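4 Preparing the cloth and making the first seam

Before you begin this chapter, the machine must be threaded as shown in chapter 3 and the bobbin must be in its place. If you have not yet wound a bobbin, please go back to 3.2. The Hatum 300 does not sew with an empty bobbin, but it also does not stop by itself. You will notice it only when you lift the cloth and see that the lower thread is missing.

4.1 Choosing the needle

The needle supplied with the machine is for light and medium cotton. For heavy cloth you need the jeans needle, which you find in the small grey box under the extension table. It has a blue mark on the upper part.

1. Turn the main switch to 0.
2. Turn the handwheel towards you until the needle is in its highest position.
3. Hold the needle with two fingers and loosen the screw.
4. Pull the old needle down and put the new one in, with the flat side to the back. Push it up until it does not go further.
5. Tighten the screw by hand first, then a quarter turn with the small screwdriver.

CAUTION: Do not change the needle with the foot on the pedal, even when the main switch is at 0. Please make this a habit from the first day.

Note: A needle becomes blunt before you can see it. If you hear a dull knocking sound on each stitch, change it.

4.2 Preparing heavy cloth

New denim can shrink in the first wash. Wash it one time before cutting, with the same programme you will use later for the finished piece, and let it dry completely. Iron it while it lies flat. Do not use starch, it makes the needle sticky.

If you work with old trousers, open the inner leg seam first, because the outer one is normally sewn two times and takes much longer. Use the seam ripper and cut every third or fourth stitch only. Then you can pull the long thread out from the other side.

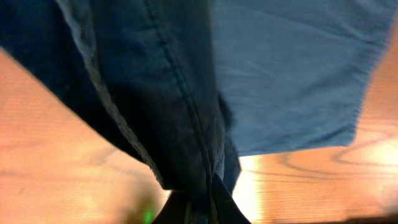

Keep the pieces in the order in which you will sew them. Mark the wrong side of each piece with chalk. On dark cloth use white chalk and on light cloth use blue, and test first on a corner whether it can be brushed out. Wax chalk is not suitable for this, as it melts under the iron and leaves a spot.

When one piece is heavier than the other, put the heavier one below. The feeder of the machine takes the lower layer a little faster, and a thin cloth in this position will make waves.

4.3 Settings for the first seam

1. Set the stitch selector to the straight stitch.
2. Set the stitch length to 3. For a seam that should be seen from outside, you may go up to 4.
3. Set the upper thread tension to 5.
4. Set the speed slider to the position with the turtle.

Make a test seam on a leftover of the same cloth, with the same number of layers. If the lower thread comes up in small loops, reduce the tension by one half number and test again. If the upper thread shows below, increase it in the same way.

4.4 Sewing over a thick place

Where two seams cross, the presser foot stands at an angle and the stitches become very short. Proceed as follows:

1. Sew until the front of the foot touches the thick place. Stop with the needle down.
2. Lift the foot and put the levelling plate (part 8 in the parts list) under its back half.
3. Lower the foot. It should now be horizontal.
4. Sew the thick place by turning the handwheel towards you. Do not use the pedal.
5. When the foot is over the thick place, take the plate away and continue normally.

CAUTION: Never pull the cloth from behind to help it through. The needle bends, hits the metal plate and can break. Wear glasses if you sew many thick places.

4.5 After sewing

Remove the lint from under the needle plate with the brush. Heavy cotton leaves much more lint than shirt cloth, so clean after every piece of work. Do not blow into the machine, also not with compressed air. One drop of Senar oil on the hook ring is enough, then sew a few stitches on a leftover until no oil comes out on the cloth.

For problems not described here, see chapter 7 or write to Brigitta Pichler in our service workshop. Please note that the workshop is closed in August.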